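Clomport Lidded Rack Box, User Guide
Section 4: Setting up two boxes and moving the contents from one to the other
Revision 17 Feb 2022

Use this section when you have a part-used box and want to bring its contents together with those of a second box. It applies to the low and tall Clomport boxes with the square rack top. The steps are the same for pipette tips and for small tubes, and this guide calls both of them "pieces." If you are opening a new box for the first time, go to Section 3 and come back after the transport film is off.

4.1 Before you start

1. Read the batch label on both boxes. Do not combine pieces from different batches or of different sizes.
2. Wipe down the table and let it dry.
3. Lay a Bastos cloth over the work area. Smooth it by hand from the middle outward. Small wrinkles are fine, but there should be no thick fold under a box.
4. Put on clean gloves if the pieces will be used for clean work.
5. Decide which box will be emptied (the source) and which will be filled (the target).

Note: The Bastos cloth is sold in one width. On a narrow table, let the extra hang over the front edge. Do not fold it under.

4.2 Placing the boxes and opening the lids

1. Set the source box on the cloth with the hinge side facing the direction in which you want the lid to open.
2. Press the front catch and lift the lid with one hand. Keep the other hand on the base.
3. Swing the lid all the way over until it rests on the cloth. A lid left halfway will drop.
4. Set the target box beside the source box, leaving room between them for your fingers.
5. Open the target box in the same way. If there is no space for its lid to lie down, hold the lid against the side of the box while you work.

Caution: The tall box can tip if the lid is pulled down hard. Keep a loaded box under 700 grams, box included.

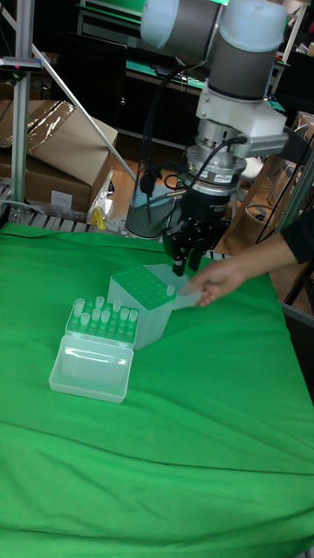 A part-used box rarely empties in neat rows. People take pieces from wherever is handy, and what remains ends up spread over the rack, as in the box at left of center, where the few that are left stand well apart on the green grid. Its lid is down flat in front. The taller box beside it has a single piece near the right rear corner and plenty of free holes, so either one could be chosen as the target. With contents like these, pick the box that will go back on the shelf and leave its pieces where they are until the others have been moved in.

4.3 Moving the pieces

1. Begin at the back row of the source box and work toward the front.
2. Take hold of one piece near its top. Do not pinch the narrow end.
3. Lift straight up until the lower end is clear of the rack. Pulling at a slant scrapes the piece against the rim of the hole.
4. Move it across above the target box, line it up with a free hole, and lower it.
5. Let go only when it has stopped moving down.
6. Repeat until the source box is empty, or until the target box is full.

If a piece goes in crooked, lift it out and start again. Do not push on it. A piece that falls onto the cloth should be set aside and not put back in the rack — this applies to tubes as well as tips.

Note: Long, thin tips are harder to place than short ones. Bring the point to the hole first and straighten the tip as it goes down.

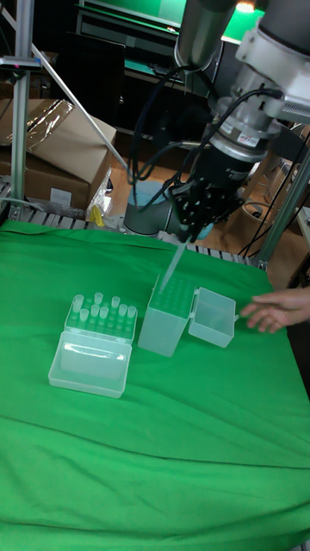

Can I use the box again after it has been emptied?

Clomport boxes can be washed and refilled as long as the hinge and catch are sound. Wash the base, rack, and lid in warm water with mild soap, rinse, and leave them open to dry. Drying takes at least 20 minutes on an open shelf. Do not use solvent on the lid, as it turns cloudy.

4.4 Checking the rack before you close it

1. Look across the rack from the side, with your eyes level with the tops.
2. Find any piece that stands more than 2 mm above its neighbors.
3. Lift that piece out and look into the hole. Remove anything caught inside.
4. Put the piece back and look again.
5. If it still stands high, try it in another hole. If it stands high there too, discard it.
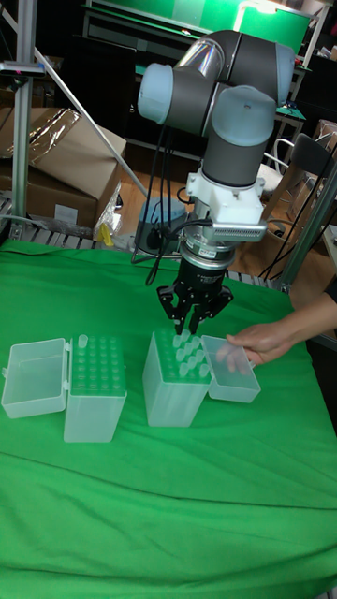

High pieces are easiest to miss at the corners, where the rim of the box hides them from the front. Check all the corners of each box, one after the other, and leave the lids open until you have finished. In the left box the piece at the left rear corner stands slightly higher than the rest and should get a second look. On the right-hand box, the fingers are on the edge of the lid, which is the right place to hold it. Gripping the lid close to the hinge puts strain on the pins.

4.5 Closing and storing

1. Bring the lid over slowly. Stop if you feel it touch a piece.
2. Press down at the front until the catch clicks.
3. Write the date on the lid label if the contents have changed.
4. Store the box upright. Do not stack tall boxes more than two high.

Caution: Never force the catch. A lid that will not close means that a piece is too high or that the rack is not seated. See 4.4, and for the rack see 5.1.

4.6 Spare parts

Replacement racks are made by Skurkico and fit both box heights. Order rack size 32 for the boxes in this section. Lids and hinge pins come as one set from Skillosberg, which also stocks the Bastos cloth. Catches are not sold separately; if a catch breaks, replace the base.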